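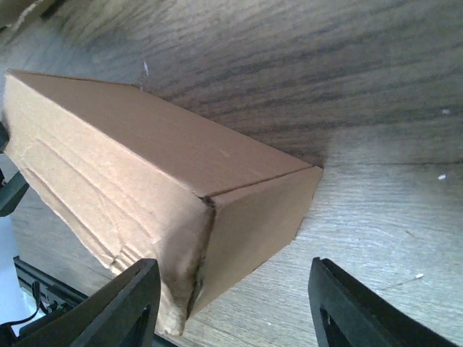
A plain corrugated carton on a wood-grain tabletop.

Visit to the Zeltura Packaging Works and Paper Archive, Clamau

By Daiane Trindade, Membership Office
June

Members of the Regional Society for Industrial Heritage visited the Zeltura works at Clamau at the invitation of the company's management. The visit was arranged as part of the society's summer program and was open to all members in good standing. The party assembled at the gatehouse at 9:30 a.m. and was divided into two groups, one beginning in the mill and the other in the archive.

The Clamau site has made paper products since the river was first dammed at Guerra, two miles upstream. The original mill produced wrapping paper for the fruit trade. Corrugated board was added later, when growers began shipping by rail and needed something lighter than wooden crates. The company now employs 194 people on two shifts, and many of them live in the rows of brick houses that the firm built along the mill road.

The first group was taken to the pulping hall, where bales of recovered paper are broken down with water. Visitors were asked to wear ear protection, and the guide's remarks were given beforehand in the corridor for that reason. From a raised walkway the party could follow the line through to the corrugator, in which a sheet of paper is pressed between fluted rollers and glued to flat liners on either side. The shift supervisor explained that the height of the flute is chosen according to the load the board must bear. Heavier grades are made in the early part of the week – an arrangement that dates from the days of steam and has been kept for the convenience of the rail yard.

The testing room was of particular interest. Finished boxes are held in a conditioned space before being pressed between steel plates until they give way. A sample tested during the visit held to 526 pounds, and the figure was entered by hand in a ledger as well as on the computer. The staff were generous in answering questions on humidity, on which several members had firm opinions.

After lunch in the canteen the groups exchanged places. The archive occupies the former rag store and is kept by the company with support from the town. It contains around 400 pattern books, together with wage registers, insurance plans and a long run of printed labels from the Guerra orchards. Members were shown the drawings for the 1920s boiler house, which was taken down before any proper survey could be made. The drawings are in fair condition, although the folds have begun to split and some sheets can no longer be opened flat. The society has offered to share the cost of conservation.

A short walk to the weir concluded the program. The sluice gear bears the mark of the Cosinness foundry, and members familiar with the foundry's work at other sites considered it an early pattern. The path beyond the weir was closed for bank repairs, so the fish ladder was viewed from the footbridge only.

The visit was attended by 40 members and guests. The society wishes to record its thanks to the management and staff of Zeltura, and to the canteen for accommodating a late change in numbers. Members who wish to consult the pattern books may apply to the archive in writing. Appointments are available in the mornings, and two weeks' notice is requested. Copies of the boiler house drawings may be ordered through the membership office.

Recent items
Notes from the Spring Lecture: Canal Locks and Their Keepers
Visit Report: The Guerra Dam and Pump House
Cosinness Foundry Marks: A Request for Information
Changes to Membership Dues
Summer Program: Remaining Places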